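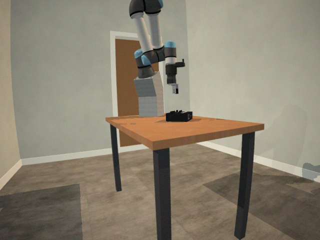
Tamara Bogdan
Contributing editor, furniture and woodworking

Tabletop (solid wood)

A solid wood tabletop is a horizontal panel made from one or more boards and fixed to a base, usually a frame of legs and rails. It is distinguished from a veneered top, in which a thin face layer is glued to a stable core. The main technical problem in the construction of a solid top is wood movement, the change in width that takes place as the material gains or loses moisture. Most of the joints and fasteners described in this article exist to permit that change.

Wood movement

Wood takes up water vapor from humid air and releases it into dry air until it reaches a balance known as the equilibrium moisture content. Below the fiber saturation point, a change in moisture content produces a change in size. The change is smallest along the grain and is generally ignored in furniture. Across the grain it is much larger. In most species, movement tangent to the growth rings is greater than movement at right angles to them, often by a factor of close to two.

A flat-sawn board therefore moves more across its face than a quarter-sawn board of the same species and width. It is also more likely to cup, as its two faces meet the growth rings at different angles.

In heated buildings in cold climates, the moisture content of interior wood may fall to 4 percent late in the heating season and rise to 9 percent or more in summer. Lumber dried outdoors under cover may hold 17 percent or more, depending on climate. A top made from such stock and brought directly into a heated room will shrink well beyond its normal seasonal range. Kiln drying brings lumber closer to indoor conditions, but boards stored in an unheated shed will regain moisture.

The expected change in width can be estimated by multiplying the width of the panel by the change in moisture content and by a coefficient for the species and cut. Published coefficients are averages, and individual boards vary.

Panel construction

Single-board tops are limited by the diameter of available trees. Boards wider than 300 mm are scarce in many commercial species, and most tops are made by gluing narrower boards edge to edge. A well-fitted edge joint in long grain is normally as strong as the surrounding wood and needs no reinforcement. Dowels, splines and loose tenons are used mainly to keep the faces level during clamping.

Two conventions exist for arranging flat-sawn boards. In the first, the heart side alternates from board to board, so that any cupping produces a shallow ripple. In the second, all boards face the same way, and any cupping produces a single broad curve that the base can hold flat. Both are in regular use. Many makers disregard ring orientation and arrange boards by color and figure.

Edges may be left square, rounded, chamfered or molded. An undercut bevel makes a thick top appear thinner when seen from the side.

Breadboard ends

A breadboard end is a narrow board fixed across the end of a panel, with its grain at right angles to the panel. It covers the end grain and helps keep the top flat. The usual joint is a tongue running the full width, with several longer tenons fitted into mortises in the end board. The center tenon is pegged tightly or glued. The outer tenons are pegged through elongated holes and left unglued.

The ends of the breadboard line up with the edges of the panel only at one moisture content. At other times they stand slightly proud or slightly short. Gluing the joint along its whole length commonly causes the panel to split.

Attachment to the base

A top fixed rigidly at both sides of a frame may crack when it shrinks or push the frame apart when it swells. Common methods of attachment that allow movement are as follows.

Buttons: small wooden blocks with a lip that engages a groove or mortise in the rail. The block is screwed to the underside of the top and slides in the groove.

Figure-eight fasteners: metal plates with two holes, one screwed to the rail and the other to the top. The plate pivots as the panel changes width.

Slotted screw holes: holes through a rail or batten, lengthened across the grain of the top. A washer is placed under the screw head.

Pocket screws: screws driven at an angle through the inside of the rail. Clearance must be provided where the rail runs with the grain of the top.

When the panel is to remain centered, it is fixed firmly at the middle of each end rail, and movement is divided equally between the two sides.

Finishing

Finishes slow the exchange of moisture and do not stop it. Film finishes such as varnish and lacquer are generally more effective in this respect than oil or wax. A top finished on one face only may exchange moisture unevenly, and for this reason many shops apply the same number of coats to the underside. Even with balanced finishing, a top can cup if one face is exposed to direct sunlight or to a heat source.

See also

Edge joint
Frame and panel
Quarter sawing
Veneer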